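Diltley Robotics Laboratory, Oluvcombe site. Equipment planning for the coming year, in a short series of posts.

1/ The laboratory will fit out a second two-arm workcell. The request was approved in January and the order is to be placed before the end of spring. We are setting out our reasoning for partner groups who have asked how we plan such purchases.

2/ Two suppliers were invited to quote. Tanabe offered the arms with a 24-month service agreement. Horkodero offered a shorter agreement and quicker delivery. The panel, chaired by Hatsue Hosoda, has chosen Tanabe.

3/ Spare parts have their own budget line this time. Gripper fingers and cables were paid for out of general funds last year, and the total was not noticed until the accounts closed. We have set aside 1455 pounds for the first year.

4/ The enclosure will be built in our own workshop. Renji Minami has priced the framing, brackets and curtain fabric at 443 pounds, well below either supplier's figure for a finished enclosure. Workshop time is charged separately.

5/ Delivery is expected to take nearly 30 working days from the order. Electrical work at the Oluvcombe site must be finished before the arms arrive, as we have no secure storage for them.

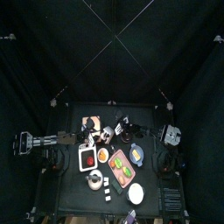 6/ Task materials are the smallest part of the budget and the part most often left out of it. Groups tend to plan for arms and computers and then buy objects from petty cash. A kitchen set needs a fair spread of shapes and sizes — a tray and a kettle at one end, small white cubes at the other — and duplicates of anything easily lost. We now list each object on the order form with a named supplier.

7/ Both cells will use the same set, so that results can be compared between them. Replacements will be bought in pairs.

8/ Partner groups wishing to see the full cost sheet may write to the laboratory office. Requests for time on the second cell will open once the safety inspection has been signed off.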